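Home | Files | Issues | Releases | Wiki
Print this page | E-mail this page

# Firkel jewelry set - README

Hi, and thanks for grabbing this! Firkel is a small batch of tabletop recordings we made with hand-held grippers at Drornmont. The job is tidying beaded jewelry on a green cloth. Please read the bit about the fault before you train on anything, I mean it.

## What went wrong

One Wednesday in September the gripper width readings started to drift. A screw holding the left finger had backed out a little, so the log said "closed" while the fingers still had a gap between them (I only caught it when a replay on the arm kept dropping necklaces). By then we had 70 episodes in the can, and 14 of them are bad. I left them in, marked `width_fault`, in case somebody wants to work on fault detection.
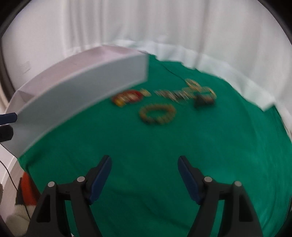
Photo: Firkel recordings / Drornmont

Wide open, with the blue pads well apart, the width numbers are fine even in the bad episodes. It's the last 2 mm of closing you can't trust, and thin strands of beads are right where that hurts.

## Using it

- Skip anything marked `width_fault` for normal training.
- Fast moves blur the beads pretty badly. I didn't filter those out.
- Don't replay a faulty episode on a real arm with your hand near the fingers - the controller thinks it has more room than it does, and it will squeeze.

## Still to do

The Farkden loader ignores the fault flag for now, so filter by hand. Version 2 should fix that. The Ruotsalainen branch has a half-working patch if you're brave!

Print | E-mail | Back to Files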